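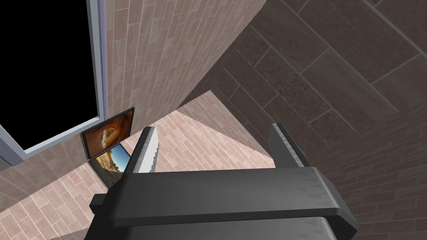

Section 7: Setting Up the Sirham Dehumidifier

Read this section before you plug in the unit for the first time. It covers placement, the drain hose, the humidity setting and the first day of running. Cleaning and storage are in the next section.

Before you start

Keep the unit upright for at least two hours after delivery. If it was carried on its side, leave it standing overnight. The oil in the compressor needs to settle.

Check that the box contains the dehumidifier, the water bucket, the drain hose with its threaded collar, and two spare filters. The bucket ships inside the unit with a strip of tape across the front. Pull the tape off before you slide the bucket out.

Placement

1. Pick a level spot on a hard floor. Thick carpet blocks the lower vent.

2. Leave 12 inches of clear space on the side with the air intake and 6 inches on the other sides.

3. Close the windows and outside doors in the room. Inside doors can stay open if you want to dry more than one room, but the unit will run longer.

4. Plug the cord straight into a grounded wall outlet.

CAUTION: Do not use an extension cord or a power strip. Do not run the unit in standing water or within reach of a tub or shower.

Note: Older houses may have two-prong outlets, common in wiring done before 1965. Do not use a plug adapter. Have an electrician put in a grounded outlet first.

Connecting the drain hose

You can empty the bucket by hand or let the water run to a floor drain. Skip to the next heading if you plan to use the bucket.

1. Turn the unit off and unplug it.

2. Remove the round cap on the back. Keep it, as you will need it if you go back to the bucket.

3. Screw the collar onto the drain outlet by hand until it stops. Tools can crack the threads.

4. Run the hose downhill to the drain. Any rise or loop along the way will hold water and send it back to the bucket.

5. Leave the bucket in place. The unit will not start without it.

Setting the humidity

1. Plug the unit in and press POWER. The display shows the current room humidity.

2. Press the up or down arrow to choose a target. For most basements, 50 percent is a good place to begin.

3. Set the fan to HIGH for the first day, then to LOW once the room reaches the target.

4. If code E2 appears, the bucket is full or not seated. Empty it, push it back until it clicks, and press POWER again.

The first day

Expect the bucket to fill quickly in a damp room. Concrete, cardboard and fabric all give off moisture for several days, so the reading may drop and then climb again. This is normal – leave the target where it is.

The fan keeps running for a few minutes after the compressor stops. Wait until it shuts off before you unplug the unit.

If the room is below 41°F, frost can form on the coil. The unit will pause and defrost by itself. Do not scrape the coil.

Replacement parts

Hose with collar: part 2413. Filters are sold in pairs and carry no part number; ask for the Sirham filter set.

Section revised March 17, 2026, by Trinidad Ibarra. Replaces the November sheet packed with earlier units.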